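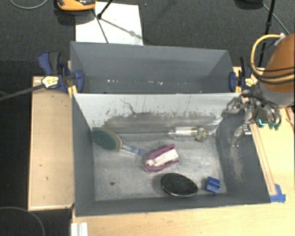

Sorting is the part of stores work that most people think they can already do. Anyone can put pens with pens and screws with screws. The trouble starts with the mixed bin, the one where things end up when they have no other home. A scrub brush, a stapler and a small blue block can share the floor of a grey metal bin quite happily, and no rule about size or colour will tell you where each of them ought to go. The stapler belongs with office supplies and the brush with cleaning. The block could be a spacer, a toy or part of something else, and until you find out which, it has no proper place on any shelf. This chapter deals with bins of that kind and with the decisions they force on whoever has to empty them.

Stores and Small Goods > Part Two: Sorting > Chapter 3

Chapter 3
Mixed Bins and Odd Items

3.1 What this chapter covers

In Chapter 2 we looked at goods that arrive already grouped: cartons of one product, trays of one size, bundles with a label. The work there was mostly checking. In this chapter the goods come ungrouped, and the grouping is up to you. By the end you should be able to empty a mixed bin in a sensible order, choose a basis for sorting and keep to it, and deal with the items left over.

You will need the terms "class", "holding place" and "working surface" from Chapter 2. One new term is used throughout. An odd item is anything that does not fit a class you have already set up. An item can be odd in one store and ordinary in another. A cork is odd in a stationery cupboard and perfectly ordinary in a school laboratory.

3.2 Choosing a basis

There are several ways to divide a mixed lot. You can sort by use, by material, by size, or by the place each thing came from. Sorting by use is the commonest in small stores and suits the people who come to fetch things, as they nearly always ask for an item by what it does. Sorting by material is more useful where goods are going for repair or recycling. Size matters most when shelf space is short.

Whichever basis you pick, write it at the top of the sheet before you touch the bin. Beginners often start by use, meet something they do not recognise, and slip into sorting by colour or shape for the rest of the lot. The result looks tidy on the table and is of very little help afterwards.

Saturnino Mateos ran the small goods room at the Bristdale depot, and trainees there were given 18 minutes for a first bin. Most finished well inside the time. When he checked their sheets, the usual fault was a class headed "plastic" on a list where every other heading was a use. Several of the exercises at the end of this chapter are based on the Bristdale sheets.

3.3 The order of work

Take out the bulky things first and set them down with space between them. Flat items are easily missed, especially dark ones lying close to a side wall, so look over the floor of the bin again once the large pieces are out. If the bin has a divider, treat each compartment as a separate lot and note on the sheet which compartment each item came from. People often use the two sides for different purposes without telling anyone, and the note may be the only record of it.

Handle brushes and anything used for cleaning after the rest, and keep them off the paper. Wipe the bin before it goes back into use. Sloping sides collect dust and marks, and these pass to clean stock very quickly.

3.4 Odd items

Every odd item goes to the holding place with a slip giving the bin, the month and a plain description. "Black, oval, flat" is a good description. "Lid?" is a poor one, as the next reader will go looking for a jar. Fulgencio Urquijo's handbook for the Rathjen stores allows an item to stay in the holding place for up to three months before it is offered to other departments, and we follow the same practice here.

Section 3.5 sets out the form of the slip and works through two bins in full, starting with one from a school art room.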